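Tag der offenen Tür im Betriebshof Prasetthorpe

Um kurz nach neun stand ich schon am Tor, viel zu früh natürlich, aber bei Bussen kenne ich einfach keine Geduld! Matúš Urban vom Fahrgastbeirat war auch da und hatte uns beide gleich für die erste Führung eingetragen. Drinnen in der Kantine gab es erst mal Tee, und dann ging es los.

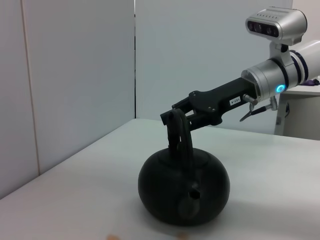 Schwarzer Kessel, am Griff gehalten.

Durch die Werkstatt führte uns Neusa Meireles, die den Hof seit Juni leitet. 88 Busse stehen hier nachts, und jeder muss morgens in der richtigen Reihenfolge raus (das Abstellen am Abend ist wie Tetris, meinte sie). Wir durften in die Grube unter einen Gelenkbus, und ich hätte da unten locker eine Stunde bleiben können. Es riecht nach Öl und Gummi, großartig. Weniger großartig: Die Waschanlage war gerade außer Betrieb, auf die hatte ich mich am meisten gefreut.

Danach Leitstelle. Woo-jin Cho zeigte uns, wie er Verspätungen auf der Linie nach Brito auffängt, nämlich mit einem Reservewagen, der in Adadura wartet. An einem normalen Werktag laufen bei ihm rund 2465 Fahrten über den Schirm. Mir wurde schon vom Zuschauen schwindlig!
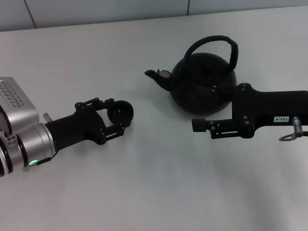
Fährt der Nachtbus nach Brito auch im nächsten Jahr?
Der Nachtbus bleibt, allerdings nur noch stündlich und ohne den Halt am Krankenhaus.

Den Halt am Krankenhaus zu streichen finde ich, ehrlich gesagt, daneben, und das habe ich in der Fragerunde auch gesagt. Kátia Frota von der Stadt hat sich Notizen gemacht und auf den knappen Zuschuss verwiesen. Immerhin will sie den Fahrplanentwurf vorher auslegen. 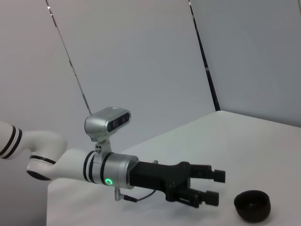 Rückfahrt mit der 160

Zurück nahm ich die 160, vorne rechts, bester Platz. Matúš wollte noch auf den Flohmarkt mit alten Haltestellenschildern, ich hatte meins schon unterm Arm: »Pravimness, Bahnhof«, leicht verbeult, hängt jetzt im Flur.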